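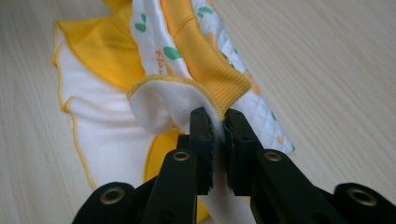 5 Folding small and lined garments

This section covers baby garments up to size 66 folded by hand on a flat table and put away in the Kandora drawer insert. Flat items without a lining (vests, muslins, bibs) are covered in section 4. Socks and mittens are covered in section 6.

5.1 Before you start

Use a table or worktop at least as wide as the garment with both sleeves or legs spread out. Wipe the surface and let it dry. Wooden tops should be checked by hand for rough spots, which catch on fleece and on ribbed knit.

Garments must be fully dry. Quilted fabric and fleece hold moisture longer than the outer layer suggests. Press the thickest part between finger and thumb for a few seconds. If it feels cool, return the garment to the airer.

CAUTION: Do not fold damp lined garments into the insert. The compartments are closed on four sides and the fabric will not dry once packed.

5.2 Opening out a crumpled garment

1. Place the garment on the table as it comes from the basket. Do not shake garments with press studs over the table.

2. Find a firm edge. On most lined garments the easiest to identify is a ribbed band (cuff, waistband or neckband), as the ribs can be felt even when the band is bent under other layers.

3. Hold the band with one hand and draw the nearest loose panel away from it with the other. Work outwards until the panel lies flat.

4. Repeat for each remaining panel. Thin panels usually open at the first pull. Quilted panels may need to be lifted and laid down again.

5. Turn the garment so that the neck opening points away from you.

Note: Pull on fabric only. Pulling along an overlocked edge stretches the thread and leaves the edge wavy. An edge that is already wavy can be eased back by laying it flat and patting it towards the seam.

5.3 Setting the lining

A fleece lining that has worked its way out of an opening must be put back before folding. If it is left outside, the finished fold will be too thick for the compartment and the lining will pick up fluff from neighbouring items.

1. Open the cuff, leg or hem where the lining is showing.

2. Push the lining in with a flat hand, keeping the fingers together.

3. Hold the outer fabric at the seam and smooth the lining away from it.

4. Check the seam from the outside. It should lie along the edge with no lining rolled over it.

5. Press once with the palm to let the air out.

If the lining returns to the outside after step 5, it is twisted. Turn the garment fully inside out, straighten the lining at the shoulders, and turn it back.

5.4 Folding

The fold described below is the Berkevis fold, used throughout this guide for anything with a lining. It gives a block with one rounded edge, which is placed upwards in the compartment.

1. Lay the garment face down, with fastenings closed. Leave the top press stud open if it pulls the neck out of shape.

2. Fold the left side in to the centre line. Fold the sleeve, if any, back along the same edge.

3. Repeat for the right side. The two sides should meet without overlapping. A small gap is acceptable.

4. Fold any scalloped or shaped edge inwards so that the lower edge of the block is straight.

5. Fold the lower third up, then fold over once more to the neck.

6. Rest a flat hand on the block for a few seconds. Do not use a weight.

Quilted garments spring open more than plain ones. If the block will not stay closed, undo step 5 and fold in half once only. Use a wide compartment (see 5.5).

CAUTION: Do not iron the fold. Ironing flattens quilting and can mark printed motifs and lettering.

5.5 Placing in the insert

The Kandora insert, part number 2421, has narrow and wide compartments. Narrow compartments take 2 lined garments each. Wide compartments take 2 quilted garments, or one quilted garment folded in half only.

1. Stand each block on its straight edge, rounded edge up.

2. Turn printed panels to the front where possible, so that the garment can be recognised without being lifted out.

3. Leave enough room to slide a finger down beside the last block.

4. Slide the size card in at the front. Cards supplied with the older Lozano insert also fit, but stand slightly proud of the edge.

Sets are stored together. Place the trousers behind the top.

5.6 Common faults

Block leans over in the compartment: compartment underfilled. Add one item or move the divider in by one slot.

Block opens after placing: sides not brought to the centre line. Refold from step 2 of 5.4.

Ribbed band creased across the ribs: band folded double. Lay the band flat and refold with the band at the outside of the block.

Fluff on fleece: lining left outside the garment. See 5.3. Remove fluff with a dry clothes brush, in one direction only.

Drawer catches when closing: blocks too high. Check for quilted items in narrow compartments.

Section revised July by Danjuma Ojo. Replaces the folding sheet supplied with the Zina starter pack.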